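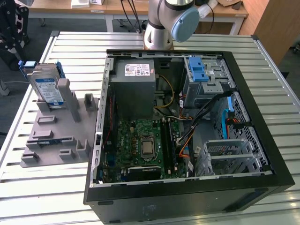 Section 6. Working a shift on the Bevan cell

Revised 2021-06-15. Replaces the April edition.

This section is for bench technicians at the Curmont refurbishing shop who have finished the safety walk-through and have a login for Nekness, the job software. It covers loading a desktop tower, running a drive removal, and taking the cell over by hand. For arm calibration and gripper service, see the Komilmont service binder.

6.1 What the technician does now

Before the cell came in, one technician took a tower from intake to sorted parts. The work is now split. The technician opens the case, checks it, and decides what is worth saving. The arm lifts out the parts listed in the job and sets them in the fixture. The technician then inspects those parts and finishes whatever the arm has left behind.

You will spend less time with your hands inside a case and more time reading labels, checking connectors and making calls on the screen. Job times in Nekness belong to the cell. They are not entered on anyone's personal work record.

Two technicians are signed on per shift. One runs the cell and the other works the manual bench. Swap at the midshift break. Do not stay on the cell for a full shift, even if the other technician is willing.

6.2 Preparing the tower

1. Unplug the tower and hold the power button in for 11 seconds.
2. Remove the side panel and put it on the panel cart, with the job tag stuck to the outside.
3. Look over the inside of the case. Pull any tower with a swollen capacitor, liquid residue or a cracked board, and send it to the manual bench.
4. Unplug the data and power cables from the drive to be removed. Leave the other cables connected.
5. Move loose cables away from the drive latch.
6. Lay the tower on its side on the slatted table with the opening facing up.
7. Check that the fixture is to the left of the tower and that the slot for the next part is clear.

CAUTION: Panel edges and drive cages are sharp. Wear the cut-rated gloves for steps 2 through 5.

Note: Cable bundles are the usual cause of a stopped job. A minute spent on step 5 saves a reset later. If a cable will not stay put, use a reusable tie. Tape leaves residue on the boards.

6.3 Running a drive removal

1. Scan the job tag. Nekness shows the case type and the parts to be removed.
2. Compare the case type with the tower on the table. If they differ, press Reject and start a new job.
3. Step back behind the yellow floor line.
4. Press Start. The arm makes one slow pass above the case and then waits.
5. Press Confirm if the marker on the screen is on the correct latch. If it is on anything else, press Hold.
6. Stay at the panel until the screen reads Part Placed.
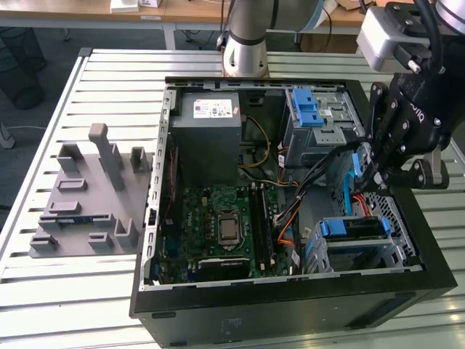
Figure 6-1. Gripper reaching into an open tower. The fixture plate is at the left.

CAUTION: Never reach into the case to help the gripper. Press Hold first, wait for the amber lamp, and then open the gate. The arm can move again after a short pause, and a pause looks the same as a stop.

If the screen shows code 23, the gripper has met more resistance than it expects. Press Hold and look for a cable crossing the latch. Clear it and press Resume. After a second code 23 on the same tower, end the job and move the tower to the manual bench. You do not need a supervisor's approval for this, and there is no limit on how many towers you may send over.

6.4 Reading labels from the wrist view

The wrist view can be opened at any time the arm is on hold. Use it to read a power supply label or check a connector without opening the gate. The picture is sharpest near the middle, so jog the arm until the label is centered. Type the part details into the job record yourself. Nekness will suggest an entry, but the record is not saved until a technician has signed it.

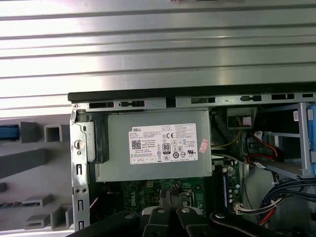 Glenys Cadwaladr asked during the trial that signing stay with the bench. Her comment in the trial log reads: "If my initials are on a part, I want to have read the label. I don't mind the arm doing the lifting. My wrists are better for it. But don't have it fill in the form and leave me to click OK all afternoon." The suggested entry now starts out blank until you select the field, and the Sign button stays gray until every required line has been opened.

If a label is torn or cannot be read, choose Unreadable. Do not copy details from the last tower, even when both came from the same customer lot.

6.5 Clearing the fixture

1. Wait for Part Placed and the green lamp.
2. Open the gate.
3. Lift the part straight up out of its slot. Hold a drive by its caddy — do not pull on the connector end.
4. Check the part for bent pins, cracked plastic and missing screws.
5. Scan the part and put it in the bin shown on the screen. Drives go to the locked data bin and nowhere else.
6. Wipe out the slot if there is any debris in it.
7. Close the gate and press Next.
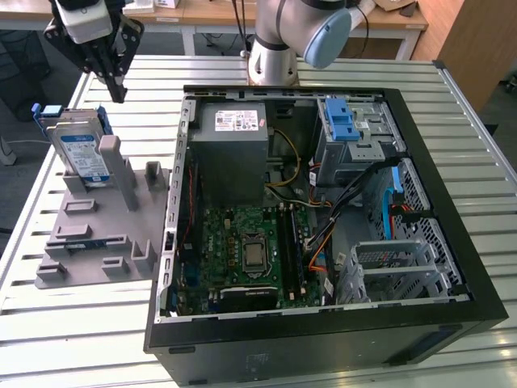
Figure 6-2. Hard drive standing upright in the fixture, in its blue caddy.

Note: A part that leans in its slot should be logged as Misplaced even if it is undamaged. The log is used to decide when a fixture plate gets replaced. Order plates under stock number 1909.

6.6 Taking over by hand

Any signed-on technician may take over a job at any point. Press Hold, then Manual. The arm moves to its parked position and the drives lock out. Finish the tower where it is or carry it to the manual bench.

Record a reason from the list. "Faster by hand" is an accepted reason. Older small cases often are, and the planning group wants to know which ones.

6.7 Handover

At the end of the shift:

— Empty the fixture and park the arm.
— Leave a note in Nekness for any tower still open.
— Tell the next technician in person about repeated stops, odd noises or a slow gripper.
— Sign off. The cell will not start under a previous shift's login.

Keep manual skills current. Each technician strips at least 6 towers a month entirely by hand, and this time is scheduled. If it drops off the roster, report it to the shift lead the same week.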